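A few posts on the old Lerken minibuses, the ones that ran the hill route out of Dovville before the low-floor buses came in. I drove one for nine years and people keep asking me about them.

The Lerken started as a delivery van. The shop in Tulline bought the bare van, cut it behind the second door post and welded in a longer section. Bench seats went down both sides, facing in. It was rated for 21 passengers. At school time we carried more.

Roof height was the big complaint. The first batch kept the van roof, so anyone over average height rode with a bent neck. The second batch got a raised roof in fiberglass. You can tell them apart by the rain gutter, which stops short of the back door on the later ones.

The engine was a four-cylinder diesel, mounted ahead of the driver. Loud, slow, easy to fix. Empty weight on the plate of mine was 3,380 kg. Second gear all the way up to the reservoir, third if you were empty.

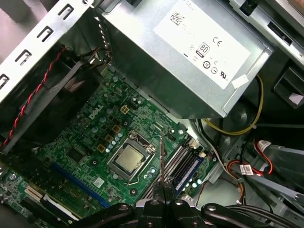 Shiyu Mao wrote back that the raised-roof ones leaned badly in the curves below the reservoir, and that the drivers took them slower than the old low ones. True for mine. They got stiffer rear springs later and that helped some.

Fleet number 754 was the one I had longest. It had a Peng gearbox from a scrapped truck, put in after the original lost its third gear. The shift pattern was different from every other bus in the yard, so relief drivers hated it.

Number 834 was the last one built. It had a real heater in the back and a pull cord for the bell. Before that, riders knocked on the roof when they wanted off.

They came off the hill route in May, all in the same week. Most went for parts. 834 was sold to a farm past Tulline and still had its route board in the window when I drove by.

If anybody has photos of the first batch with the low roof, please post them. I only have the later ones.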